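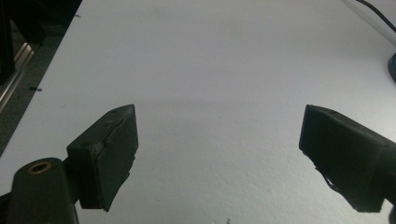 A matte white surface with a very fine grain and a few tiny dark specks.

Home | Topics | Materials and Finishes | Index | Help

Matte finish
Updated September, by the editors of the Grultwood Home Encyclopedia

A matte finish is a surface that scatters light in many directions, so that it looks soft and even and shows little or no shine. The word is used for paint, paper, pottery glazes, plastics and a good many other things besides, and most of us live with far more of it than we ever stop to notice.

The softness comes from roughness too small to feel easily with a fingertip. On a glossy surface, light bounces off at one neat angle and reaches the eye as a glare or a reflection. A matte one is full of tiny hills and hollows, and each of them sends the light off its own way. Paint makers get this effect by adding fine powders, such as silica or chalk, which sit close to the top of the dried film.

Matte whites have a long and rather homely history. Limewash, made from slaked lime and water, was brushed onto barns, cellars and kitchens for centuries, and it still has its faithful friends today. In the old mill town of Prumberg, 93 row houses keep their limewashed fronts, and the lime for them came from the Bukier kiln, which burned 900 barrels a year in its best times and stood 300 yards from the river – a short haul, even with a stubborn mule.

Flat finishes are kind to uneven walls, as a bump that would catch the light under gloss tends to fade away. They are a little less kind to the person doing the cleaning! Hard scrubbing can polish the high points and leave a shiny patch, so a soft cloth and plain water are the usual place to start. Dark marks show up plainly on a pale ground – pencil, soot and scuffs most of all.

Related topics
Limewash
Eggshell and satin paints
Gloss, how it is measured
The Chávez collection of unglazed tile
Chalk and whiting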